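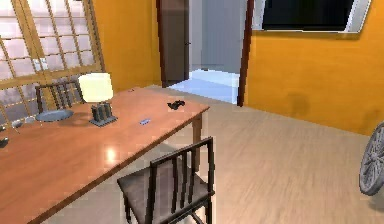

*Figure 6.1. A simulated dining room with a table, two slatted chairs, a lamp and an open door to the next room.*

# Chapter 6: Choosing a Home Simulation Kit

Every robot that works in a house has to learn about houses somewhere. For the next 22 pages, ours will learn about them on your computer, and I think you'll enjoy this part of the course a great deal! By the end of the chapter you'll have loaded a furnished home, steered a virtual robot through it and written a fair review of the software that made it possible.

The kit we look at first is Flestow, from a small firm called Trernel. It comes with ready-made homes, a library of furniture and household objects, and a plain-text settings file where you can change nearly anything (wall colour, lighting, which way a door swings). Its library holds 2361 items, and 987 of them can be picked up. The rest stay put, so check the list before you plan a lab on tidying the kitchen.

What I like best about Flestow is how quickly you can get going. A student who has never opened a simulator can have a room on the screen before the kettle boils. The manual is less of a treat. Its section on lighting is thin, and the index leaves out half the commands you'll want, so keep Appendix B handy.

## 6.1 What makes a good test home?

Look back at Figure 6.1 and think like a robot for a moment. The tabletop is glossy and throws back a bright patch of light. A chair is tucked partly under the table, and its legs are dark. Small things lie here and there on top. Each of these can trouble a vision system, and a kit that leaves them out isn't doing you any favours.

Plain areas matter too. A robot spends much of its day simply getting from one room to another, and a long stretch of bare floor offers it very little to go by.
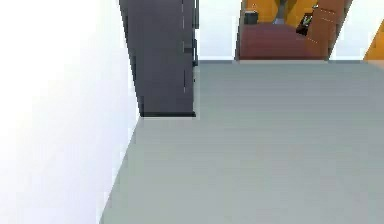
*Figure 6.2. Open grey floor leading to a doorway, with a darker red floor and orange walls in the room beyond.*

Doorways deserve special attention. In Figure 6.2 the floor colour changes at the threshold and the brown door stands only partly open. Should the planner treat that door as a wall, or as something that might move? Flestow lets you choose, and we'll try it both ways in Lab 6A.

Section 6.2 sets Flestow beside its closest rival, Plerska, using a scoring sheet drawn up by Grethe Hauksdóttir for her own classes at the Gunnlaugsson workshop. Copy the sheet into your lab book before you start, and leave the last column blank until Lab 6B.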